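## Adding a recent comments box to your Toston blog

Once your readers start talking, you'll want everyone to see it! The comments box sits in your sidebar and updates by itself.

1. Open **Layout** and click **Add block** under the sidebar.
2. Choose **Recent comments**.
3. Set **Show last** to 2 for a narrow sidebar, or more if you have the room (I love a long list).
4. Set **Trim after** to 133 characters.
5. Click **Save**, then reload your home page.

**Note:** The Favden theme hides sidebars on phones, so turn on **Footer copy** too.

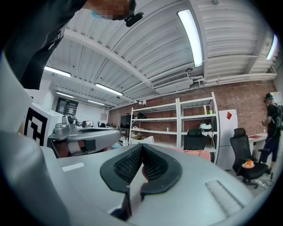 Meenakshi Raju wrote in to say that her box stayed blank until she cleared the blog's cache, and that the button for it is under **Tools > Refresh**. Great tip, and it works for the tag cloud as well!

**Caution:** Don't set **Refresh every** below 300 seconds. Pages load slowly on a busy blog, and you may see error 3208. If you do, put the old value back and save again.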